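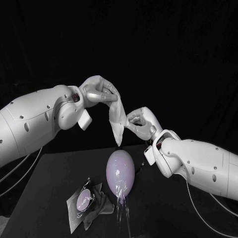
Velutum cleaning wipes, 200 pack — are they worth it?

By Hanneke Dekker
Dec 26, 2018
2 min read

Bought these in September, half the box gone already. Quick one bc the house is full of people.

Thin. Thinner than the Cokard ones I used before. You can nearly see your hand through a single sheet. Thought they'd rip right away — they don't, not if you open them out by the corners first. Pull from the middle and yes, you get a hole.

Good on: glasses, phone screens, the black table in the den (shows every smear, horrible thing to own). No lint that I could find. Dry use only for me, wet they go to string in a minute or so.

Not good on: anything greasy. Stove top took 6 sheets and I still went and got a sponge.

The box is the weak part. Slot is too wide so two or three come out togther and you end up stuffing them back in creased. Rianne keeps hers in an old Monti tin, works better.

No smell, which I like. Would buy agian at the sale price, not at full. For the kitchen stick with a proper cloth.

1,645 shares
20 comments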